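Review: the Zernberg blur filter, a method for people whose wrist cameras see soup
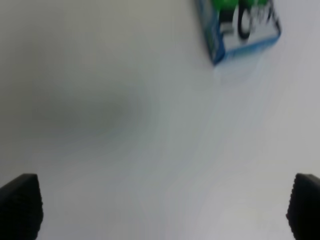
Dwynwen Prothero wrote in before I had finished a draft to say that throwing away blurred frames is cheating, that a policy ought to learn from whatever the wrist camera gives it, and that she would believe otherwise when she saw numbers from a table she hadn't set up herself. Fair enough, Dwynwen. Numbers follow, from a table you have never touched.

The claim in the Zernberg write-up, which came out in June, is simple. When a robot learns to pick things up by copying human demonstrations, the wrist camera spends a lot of its time moving, and the moving frames are mush. A small blue-and-white box with printing on it becomes a small blue-and-white box with weather on it. The authors score every frame for sharpness, lower the weight of the bad ones during training, and leave the rest of the recipe alone. They don't delete anything, whatever Dwynwen says, although the default setting comes close enough that I see her point.

I ran it on our own set of 3845 demonstrations, all small boxes and other light items on a pale tabletop, two-finger gripper, nothing exotic. Pale tabletops are harder than they sound. There is almost no texture for the sharpness score to hold on to, so a perfectly steady view of bare table gets marked as blurry and treated like a criminal. The manual mentions this in a footnote. I found the footnote on day 3.

Setup took an afternoon, most of it spent renaming folders to suit a script called Coker that expects them in a particular order and sulks if they aren't. Once fed, it is quick. The scoring pass finished over lunch, and training took no longer than usual.

Results, then. On first-try grasps with the box placed at an odd angle, the plain policy managed 33 percent. With the filter on, 62. I was prepared to be unimpressed and had some of the wording ready, so that was annoying. Leonor Teixeira reran both on her own arm with fresh seeds and saw a gap in the same direction, though a smaller one, and she would like it known that her lighting is better than mine.

Where it falls down is the approach. The filtered policy is noticeably timid while the arm is traveling, as you might expect from something taught to distrust everything it saw at speed. It slows, reconsiders, and creeps in with the fingers wide open. If you are paid by the pick you will hate this. Raising the minimum weight helps, and gives back part of the gain.

I also tried it next to Morgan, the older trick of smearing the training images on purpose so the policy gets used to it. Morgan was faster on the approach and worse at the grasp. Running both together was worse than either, and I have no theory about that which I'd put my name to.

Buy-or-skip is a silly question for something free, but your week isn't free. Try it if your camera rides on the wrist and your misses happen in the last few inches. Skip it if your camera is fixed to a post. And turn off the progress sound, which is a duck.

Iker Carretero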